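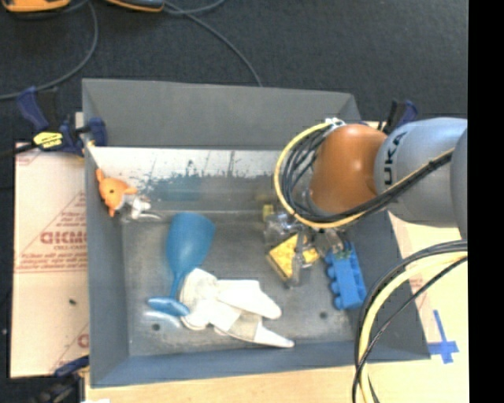 Inese Rebane told him on the phone that the boiler was fine, that it had always knocked, and that her mother used to set her watch by it.

Edgars wrote down the address anyway. Kuusk Heating had four calls left in Brenthorpe before dark, and hers was the closest.

The basement stairs were steep. He set his bag by the boiler, bled the first radiator line and listened. The knock came again, lower than he expected. It was in the return pipe, where somebody had hung 20 feet of copper from two straps.

"Who did this?" he asked.

"My father," Inese said. "In January. He was in a hurry."

He added five hangers and slid felt under each one. She stood on the stairs the whole time with her coat on. When he fired the boiler the pipe ticked a little as it warmed up, and then it was quiet.

"Will it stay like that?"

"It should."

She looked at the pipe — not at him — and asked what she owed. He told her. She paid in cash, and then she asked if he could leave one of the old straps.

He found it in his bag and gave it to her. It was already after four, and Mrs. Juška had no hot water.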